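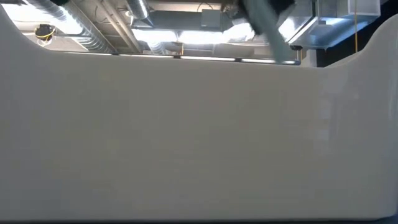

An exposed ceiling with its mechanical services, seen over a curved off-white panel.

Brirkcombe, 2026-09-27

The test kitchen at Sokus develops recipes for pressure cookers, and most of its working time goes to dried beans. Its head of recipe development, who asked to be identified by job title only, spoke with us by phone for most of an hour.

The kitchen has logged 338 bean batches since November. "A batch is one variety, one soak, one salt level, one time," the developer said. "If two of those change at once, the batch goes in a separate column and we don't draw anything from it."

The soak comes up first in nearly all reader mail. The kitchen's default is an overnight soak in salted water, drained and rinsed before cooking. "Salt in the soak gives us a softer skin. We see fewer split beans at the same cooking time. People have been told the reverse for years, and I was told it too."

Unsoaked beans are also tested, mainly for weeknight recipes. For black beans the current recommendation is 22 minutes at high pressure with a natural release. "That number is for beans bought this year. If the bag has been in the cupboard through two moves, add time, and accept that some of them will stay hard."

Age is the variable the kitchen has the least control over. Bags seldom carry a harvest date, so Sokus now buys from a single supplier, Altisura, and writes the delivery date on each bin. The developer described this as a partial fix. "It tells us when we got them. I would like to know when they were picked."

On release method the answer was shorter. Quick release is not used for whole beans in any published recipe. "The liquid boils hard when the pressure drops and the beans knock against each other. You get soup. If you want soup, fine."

Acid is added after cooking. Tomatoes, vinegar and lime juice all go in once the beans are tender, and the chili recipe was rewritten last year on that basis. The earlier version had drawn 761 comments, a large share of them from readers whose beans were still firm at the end of the stated time. "The time was right for beans in water. It was wrong for beans in tomato. We had tested the two parts separately and then combined them on paper."

The baked bean recipe, filed in the kitchen's notebook under the working name Ignacio, is still unfinished. It starts under pressure and ends in a low oven, uncovered. Molasses slows the softening, so it is held back until the second stage. "We are on the fourth draft. The sauce is close. The top layer dries out and I don't have an answer yet - foil helps but then the color is wrong."

Asked what a cook with one pot and no notebook should change first, the developer said to weigh the water.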